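The week the left arm wouldn't let go

I have been meaning to write this up for a fortnight, and Luminița keeps asking me if I've done it yet, so I've made a pot of tea and here we go.

Those of you who have been reading for a while will know that we spend our days at Mikotent teaching a two-armed robot to fold T-shirts. It is slower than it sounds and I love it more than I probably should. We had got to the stage where the thing could manage a plain shirt, sleeves in, bottom up to the collar, and leave you something you wouldn't be ashamed to put in a drawer. We'd set ourselves a target of 200 folds before the visit from Motine, and we were on fold 76 when it all went a bit wrong.

What happened was this. The left arm took hold of a hem, carried it across as it should, and then didn't open. The software was quite sure that it had. It drew the arm back to start the next move and the shirt went with it, and the right arm, which had its own corner to look after, carried on pulling the other way. Pak-hei was nearest and had his hand halfway out to free the cloth before Aileen shouted at him (very loudly, bless her) to leave it alone. He did, and she hit the stop button, and we all stood there for a moment feeling rather silly.

The shirt had a stitch or two gone at the shoulder. That I can live with. What kept me awake was Pak-hei's hand, because I'd have done exactly the same. When you see fabric being tugged about you want to help, the way you would with a child stuck in a jumper. The arms don't look fierce and after a few months you stop thinking of them as machines that can pinch.

Dindo took the gripper apart that evening and found a wad of lint and one long thread wound round behind the finger, tight as a bobbin. It had been building up for goodness knows how long. The motor turned a little, felt the thread, and gave up, and the program only ever checked that the command to open had been sent. It never looked to see whether the fingers had moved! I wrote that part, I'm sorry to say, back in December, with a note to myself to come back to it.

So now it does look. If the fingers haven't opened as far as they ought within 2 seconds, both arms stop where they are and wait for a person. We also brush out the fingers every morning before the first shirt, and there is a strip of yellow tape on the floor that you don't cross until someone has said "stopped" out loud. Analyn thought the saying it out loud was a bit much for the first day or so and is now the strictest of the lot of us.

We've gone back to fold one and started the count again, which hurt. The shirts are the same sort as before.

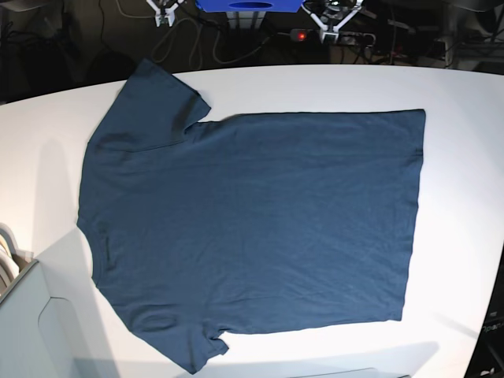
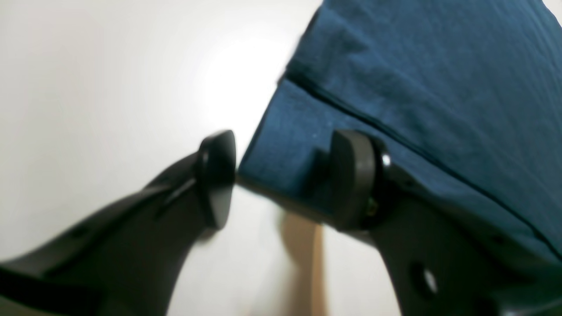

Page last changed: 3/22/19

I do still catch myself watching the fingers every time they close on a bit of blue cloth, waiting for them to hang on. Dindo says that will wear off. I'm not sure I want it to, not all the way. If any of you work with grippers and fabric and have a better way of keeping thread out of the joints than an old toothbrush, please do leave a comment, and I'll pass it on to him with the biscuits.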